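Hapeta Forums > Arms and Grippers > Teaching by demonstration
Thread: Is 449 demos for a fruit-bagging task normal or are we being sold something?

mikbridge_dan
Posted 08/01/2025

We pack produce samples at a small site in Mikbridge. Bovstead quoted us for a two-arm cell that learns from people driving it by remote control. Their number for one task, plastic fruit between zipper bags and a basket, was 449 demonstrations before they'd even talk about a success rate. Then the sales guy said 2,000 "for robustness." Robust against what? He couldn't say.

What bugs me is that everything in these setups is so tidy. Red walls, a fixed floor, the same basket. My packing line doesn't look like that at 6 in the morning.

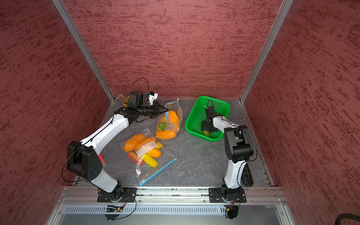 Murray Rewi
Walls like that are fine for training. The trouble starts when the vendor tests in the same box and calls it a result. Ask Bovstead to run it on your bench, with your bags, and watch how fast the subject gets changed.

ostrich_tape
Disagree with Murray. You control the background first so you can tell whether the arm learned the grasp at all. If it fails in a plain cell, you just saved yourself a lot of money.

mikbridge_dan
Okay, but I'm the one paying for the plain cell.

Euan Munro
I drove a pair like this for Bekau in July. The count means nothing without knowing who was driving. Half of our demos had to be thrown out. One guy would drop the fruit, pick it up again and save the whole thing as a success, so of course the robot learned to drop fruit. Ask how many were rejected and by whom. If they say none, walk away.

Also, clear bags are miserable by remote. No feel in your hands at all, and you end up squeezing everything too hard. Stiff baskets are easier.

ostrich_tape
Then pay for better drivers. That's a staffing problem. The method works.

Euan Munro
It's a staffing problem on every site that buys one. Who do you think does the driving after the vendor goes home?

kettlebend
Has anyone looked at how bad the wrist view gets in a fast move? People drive at full speed to hit their quota and the training data fills up with smears. A long orange thing in the fingers over the green basket, and I couldn't tell you for sure if it's a pepper. I doubt the model does much better. 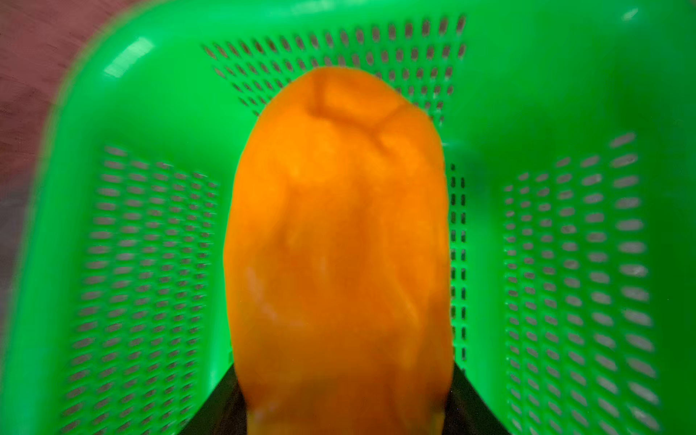

What to ask before you sign (pulled together from the replies, edit if you disagree)

1. How many demos were rejected, and who decided.
2. Whether the test happens on your bench or theirs.
3. Who drives after handover. Bovstead's quote gives us 45 minutes of training for 2 people, and I don't buy it.
4. Whether blurred wrist footage gets filtered or kept.

ostrich_tape
Number 4 is silly. Your line will have blur too, so leave it in.

kettlebend
Some, sure. I still want to see how much.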